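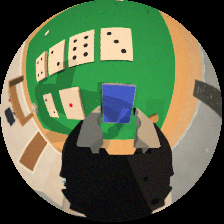 Pip cards on green. Blue one near the centre, cream ones in a row across the top.

February, 7:40 am

Hivholm stock, second go. Shop cold, heater on since I got in, hygrometer still reading low so take everything below with that in mind. Wanted to do the curl test before the varnish but the varnish was already open so did them in the wrong order. Fine.

Where we are: Sevau deck, 36 cards, pips one colour only, cream face. Counter on the Bárány says 2,652 at end of yesterday's run, that's impressions, includes make-ready and the bit where the feed was double picking. Do not use it as a good-sheet number. Someone did that last time and we quoted off it.

Rejects so far 119 cards. Sorted them into shoeboxes on the back bench, please leave them sorted:
hickeys / spots in solid pip
pip off centre, front to back
corner tear
scuffed on the stack
other (mostly my thumb)

Scuffed is by far the fattest box. Corner tear hardly anything, so the new die was worth it whatever I said about the price.

8:15
Scuffing. Thought it was the delivery, wheels riding on the black. Moved the wheels in to the gutter, ran a short stack, scuffing the same. So not wheels. Next guess is weight, stack was high and the black was still soft at the bottom. Ran another with shorter lifts, racked them straight away. Looks better. Will know after lunch, don't want to flex them before that. The black is slow on this stock, slower than on the old one, it sits up on the surface and takes its time. Could add drier but then it skins in the fountain over lunch and I'm the one scraping it out.

Tried a rub test with a bit of blanket wash on a rag, stupid, obviously it came off. Dry rag after: small grey smear on the heavy pips, nothing on the light ones. So it's film weight as much as drying. Backing the ink off a hair. Density will drop, but pips don't need to be that black. From across a table you can't tell a dense black from a nearly dense one, you can tell a smear.

8:50
Curl. Grain is running the wrong way on at least one parcel of the Hivholm. Label says long, tore a strip both ways and it's short. Checked a second parcel, long, as labelled. So the pallet is mixed. Marked the bad one with orange tape and put it UNDER the guillotine table so it doesn't drift back in. Need to phone them. Need to tear-test every parcel before it's jogged, which is a pain but so is a deck where half the cards bow one way and half the other. You feel it at once in the shuffle, it goes crunchy and won't square up.

Good parcel: laid flat on the glass, corners lifted a bit, settled by itself. Bad parcel: bowed along the long side and stayed there. Put a few under the nipping press to see whether they forget it. Not hopeful.

9:30
Varnish. Two candidates, the old matte and the new Gutunen water-based.

Old matte: lovely in the hand, marks if you look at it. Fingernail leaves a shiny line. Slip is poor, cards grab, dealing is jerky.
Gutunen: slightly satiny, slides well, maybe too well, a squared deck wants to fan itself off a sloping surface. No fingernail line. Smells like a swimming pool for an hour then nothing. Yellows the cream a touch, or warms it anyway. I like it, someone else should look in daylight.

Coated 2 sheets each way, one heavy one thin. Heavy Gutunen curled the sheet toward the varnish as it dried, which I should have seen coming. If we use it, it goes on both sides, same weight, same day. No exceptions even if we're behind. We'll be behind.

Also do not stack varnished on unvarnished overnight. Learnt that one with the sample decks, they blocked and took the face off when pulled.

10:20
Glare. Had the satin sheets under the bench lamp and with the lamp low the pips near the edge just vanish in the shine. Tip the card, they come back. Matte doesn't do it. Worth thinking about where people play these, kitchen light straight overhead, so it may not matter. Pendant lamp low over the table, might. Tried a half-and-half mix of the two in a yoghurt tub. Went stringy. Binned it.

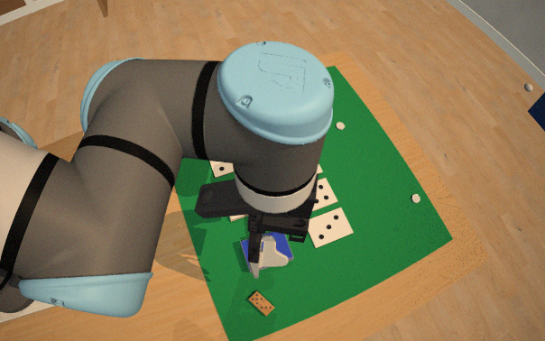 Back colour still not settled and it's holding up the plate order. Candidates are the brick red, the slate, and a green I've gone off. Red hides handling dirt best, slate shows every white edge nick, and the green is dead in the water if the cards get put down on anything green. A mat as bright as the one on the light wooden table in the picture would swallow it whole, you'd be patting around for your draw pile. So red or slate. Leaning red. The argument against red is registration, any drift on the border and you've got a marked card, and our border is thin. Could lose the border and bleed it off all round, then the drift doesn't show, but then the cut edge picks up colour and a full deck side-on looks dirty at the corners. Went round this twice with myself over coffee. Border, but fatter. Redraw it before anything goes to plate.

11:05
Redrew it. Border now half as wide again. Printed on the office laser and cut a handful by hand, deliberatly off centre by different amounts, mixed them, dealt face down on the bench. The worst one you spot straight off. Second worst only when it's next to a straight one. The rest pass. Good enough tolerance that the guillotine can hold it as long as the clamp is behaving and we don't cut lifts too tall (same lesson as the scuffing, short lifts, short lifts).

Clamp is not totally behaving btw. Draws the top sheets forward on the last cut. Put a waste board on top, helps. Blade is due out as well, you can hear it.

1:15 pm
Back from lunch. Short-lift stack: dry rag rub, clean, even on the heavy pips. Tall stack from yesterday: still smears at the bottom third. So that's the answer, or most of it. Rack low, ink backed off, leave overnight before varnish. Re-sorted some of the scuffed box, a few could be saved as proofs for the box people.

Ones under the nipping press: flat when they came out, bowed again by the time I'd washed my hands. Bad parcel is going back.

To do
- ring Hivholm about grain, have the torn strips handy
- tear-test the rest of the pallet before jogging
- daylight look at the Gutunen vs matte, both on cream
- blade out for grinding, find the spare FIRST
- plate order once the red is signed off
- more racks, we're out, the last lot is sitting on the paint shelf and its in the way
- empty the yoghurt tub out of the sink strainer

2:30
Hivholm line engaged. Trying again tomorrow morning, strips are pinned above the phone.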